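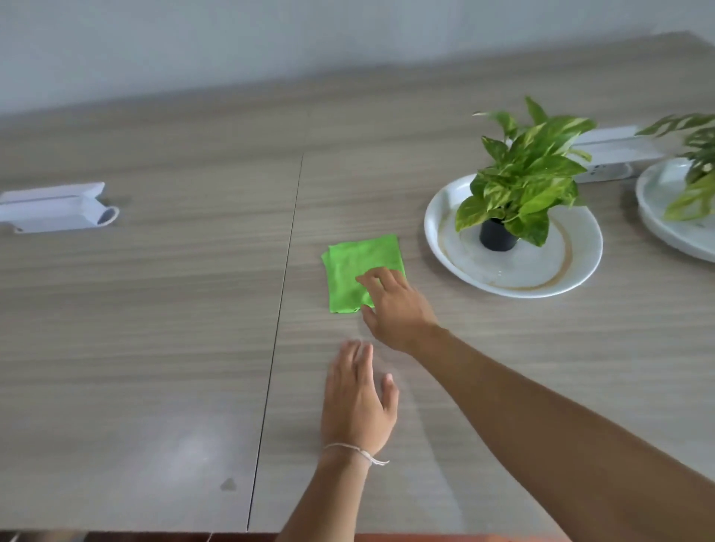 What is a tea towel?

A tea towel is a flat, absorbent cloth used mainly for drying dishes, glassware and cutlery after washing.

Tea towel

A tea towel, usually called a dish towel in the United States, is a household cloth most often made of linen, cotton or a blend of the two. It is thinner and smoother than a bath towel and sheds less lint, so it is well suited to glass and polished metal.

Materials

Linen towels dry quickly and become softer with repeated washing. Cotton towels cost less and are sold in plain, waffle and terry weaves. Synthetic cloths have also come into wide use in kitchens, mostly for wiping surfaces.

Production

The Kivitz mill at Prarkitbridge began weaving linen towels for hotels and at its height employed some 300 people. Its standard pattern, a white ground with 2 red stripes along each long edge, was later copied by the Skisitz works, which sold it in bundles of 38. The Fülöp company took over both sites and moved weaving to a single building. Printed souvenir towels were added to the range and are still issued each November.

Care

Cotton and linen towels are normally washed in hot water. Fabric softener leaves a coating on the fibers and reduces absorbency. New towels often need several washes before they dry well, as finishing agents remain in the cloth. Towels used on raw food spills should be washed before further use.

Other uses

Tea towels are also used to cover rising dough, line bread baskets and wrap cheese. Printed examples are collected and sometimes framed.

See also: Dishcloth, Glass cloth, Huckaback

Last edited 9/13/20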